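The Front Room at Rorno, November

Anyone who has rented the upstairs at Rorno will remember the brochure, which promised "a bright reception space with seating and tables." It is bright. The tables were two folding ones, and after a long evening with the Bepari catalog I can confirm that their pattern doesn't have a name, only a stock number, 1,332. The seating we are still discussing.

I have now spent 30 days with this decor and have grown protective of it. Somebody looked at a perfectly good plain wall and decided the excitement should happen at waist height, and I respect that. My sister, who picked gray everything for her own place, lasted one cup of tea before she asked if the veins were supposed to be orange. They are. You get used to it by the second week, or you start eating out.

Shamim Ghumman is taking the place over after me and wanted to know what she could get rid of. Very little, is the answer. The lease from Mustesa runs to an inventory of its own, and the tables are on page one.
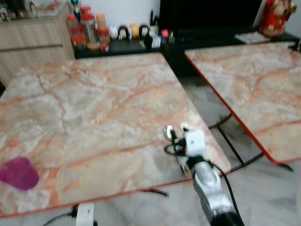
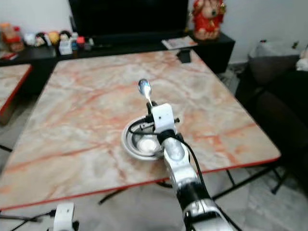
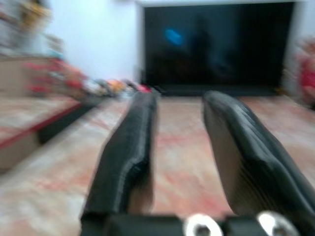
Marble pattern, start to finish. The metal bowl and the spoon are in the second one, along with the TV and the figure in red and gold on the right end of the cabinet.

A few notes for the next tenant. The legs fold, in theory. Push down on the crossbar first and keep your fingers out of it – I learned this at 6 a.m. and so did the people downstairs. The top wipes clean with anything. Crumbs vanish into the pattern, so run a hand over it before you put down anything you care about, like a library book.

The bowl is good for rice, keys and screws, though it helps to pick one. Clania sells a matching lid for more than the bowl cost, and I have declined it twice.

Kitchen and stairwell are on the next page. The stairwell is beige.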